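**Subject: Re: [home-demos] how many tidy-up episodes before it's worth training?**

Hello everybody, and thank you Hamidreza for getting this thread going again. I had half a reply sitting in my drafts folder since September and your message finally shamed me into finishing it.

On 2 February 2025, Hamidreza Akbari wrote:

> We have 111 clean episodes of the put-away task from Kimomgate and I'm
> wondering whether to train on those now or keep going. My worry is that
> they all look alike. Same table, same six objects, same tray, and the
> operator has become so smooth that there's hardly a wasted motion in
> them. The policy we tried on the first half did fine until someone
> moved the tray a hand's width to the left.
>
> Also, does anyone on the list record on soft surfaces? I keep being
> told to avoid them and I'd like to hear from somebody who didn't.
>
> Hamidreza

I'd say train now, by all means, if only to have something to compare with later, but please don't read too much into whatever number comes out. We did much the same thing at Dukitz. Our first batch was recorded on a bare desk over one long weekend, and I was terribly proud of it, and the policy learned that desk by heart and very little else. It reached for the place where the tray used to be with such confidence that I almost felt bad moving it.

What helped us most was dull. Before each episode, whoever is recording picks the toys up in both hands and drops them again. No arranging! The temptation to set things out nicely, with a polite gap between each one, is very strong (I do it myself without noticing), and then the model never sees two objects touching, or one lying half under another. We also swap out a few toys every ten episodes or so and keep a short list of which ones are in play, so that we can hold a couple back for testing.

Second, leave some of your bad grasps in. I don't mean the ones where the operator sneezes and knocks the whole thing over, but the ones where the pads close on a slippery edge, miss, open up and try again. We used to delete those. Of the 854 episodes we have kept, the ones with a recovery in them are the ones I'd fight for. We tag them so they can be left out if somebody wants to see what difference they make.

As for soft surfaces, yes! Nearly everything since the fall has been recorded on a bed. A sheet gives a bit when you press into it, so you can come down slightly too low without jarring your wrist, and light toys sink and tilt in ways they never do on a desk. The price is that heights vary from one episode to the next, and if you lean on the mattress with your knee, everything slides toward you. Stand if you can. My lower back would like me to add: stand on something the right height.

From the toy sessions:

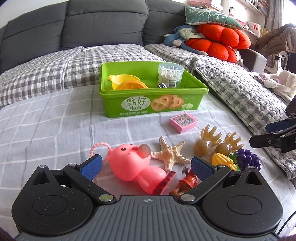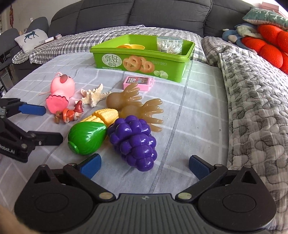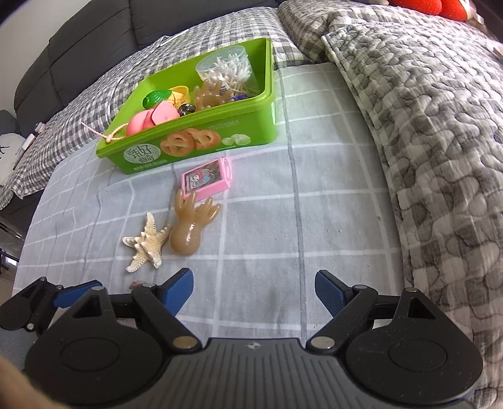
Going back to Hamidreza's question about when to stop, I don't have a rule, but I can tell you what we did. We trained at 360 episodes, and again each time the set had grown by a good chunk, always testing with the same handful of layouts that had been kept out of training. The jump that came from changing the surroundings was bigger than the jump from simply having more. If you have only a week of operator time left, I'd spend it in three or four different rooms and be happy with fewer episodes in each.

One more thing about your very smooth operator. Ours was like that too, and the best thing we did was hand the grippers to other people. Beginners are slower, they hesitate, they come in from odd angles, and you'll want to trim the long pauses at the start where they're working out which hand to use. Do write down who recorded what. We didn't for the first 2 batches, and I have spent more evenings than I'd like guessing from the speed of the wrist.

Has anybody here compared Yazıcı's trimming script with the one that comes with Clidilport? I've been using the former out of habit, and it sometimes chops off the last moment of the release, so the gripper never quite lets go. I've been padding the end of every clip by hand and would love to be told there's a setting for it.

Hamidreza, if it would help, I'm glad to send over our object lists and the little sheet we give to new operators. It's one page and has a coffee ring on it, but it does the job.

Warmly, and good luck with the tray,

M.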